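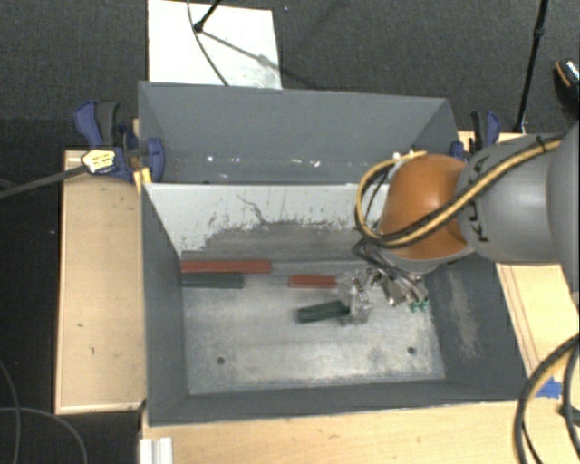
Red and green blocks in the big gray bin, scuffs and all.

I'm going to stick up for the beat-up bin. Every time I flip through the Brukmont catalog (yes, I read storage catalogs, leave me alone) it's page after page of spotless tubs with snap lids and little label windows, and I feel nothing! Give me one like this, with the white coating worn off the divider in a ragged line and scratches all over the gray underneath. A bin that looks like that has had stuff dragged in and out of it for ages, and it still holds blocks just fine.

I spent 30 dollars on a fancy tub when we moved to Kemimwood, and I was so careful with it that I hardly put anything inside. Silly, I know. Meanwhile the old metal one in the garage, dents everywhere, gets used every single day.

And can we talk about dividers? One long wall down the length, a skinny side and a roomy side, done. My fancy tub came with a tray of tiny squares, and I gave up sorting into them by January. Two sections I can manage. I'd keep the skinny one clear for whatever turns up later, and let the blocks lie wherever they like in the big one.

My sister-in-law thinks I should at least repaint mine. She even picked out a gray for me at the Bondgate hardware store. The can is still on the shelf with the lid on, and I'm in no hurry to open it.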